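Keeping paper posters flat, clean and on the wall

Tips from our workshop, 18/10/2026

We frame and repair old advertising prints at Ginting, and many customers call us after they bought a poster and then did something to it at home. Most of the damage is small and could be avoided with things you already have in the kitchen drawer.

Flattening a rolled poster

Do not roll it in the opposite direction. The paper fibers break and you will see thin white lines in the dark colors. Put it face down on clean blotting paper, cover it with a second sheet and lay heavy books on top, starting from the middle. Leave it for 3 days. If the corners still come up, give it more time – an iron is never the answer, even on the lowest setting.

Removing dust

A soft make-up brush works very well. Brush from the center to the edges with almost no pressure. For gray finger marks in the white margin, grate a white vinyl eraser on a fine cheese grater and move the crumbs in small circles with a clean cotton cloth. Stay away from the printed area. Red and orange inks are the first ones to come off, as my colleague Veronika Gulyás learned on a ferry poster that she still does not like to talk about.

Old tape

Tape on the back that is yellow and dry will often lift with a thin palette knife. Tape that is still sticky should stay where it is until a paper restorer has looked at it. Please do not use lighter fluid. I know it is written in many forums.

Hanging without a frame

Wooden magnetic rails are kind to the paper and leave no holes. Cut two strips of acid-free paper and put them between the wood and the poster. For a large sheet of 100 cm or more, use a rail also at the bottom, so the paper does not curl when the heating is on. In a kitchen, keep it well away from the stove, and wipe the wall before hanging.
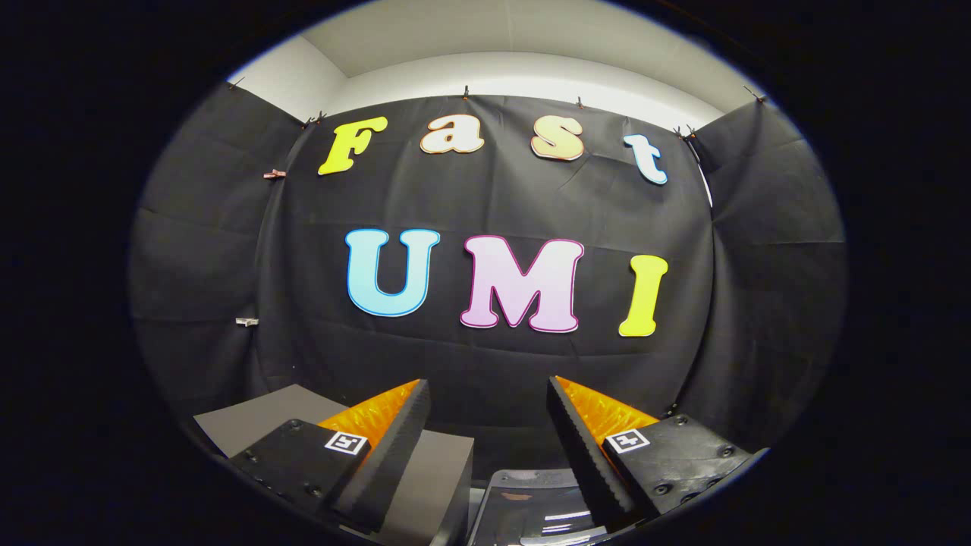

Can I laminate a poster to protect it?

Lamination cannot be undone, and a collector will pay very little for a laminated print. Use a clear polyester sleeve, open on one side, and replace it when it gets scratched.

Storing

A flat drawer is best. If you only have space for a tube, choose a wide one and roll the poster loosely with the picture on the outside, with tissue paper over it. Write the title on the tube in pencil, and check inside every April for small insects.

Valentin Radu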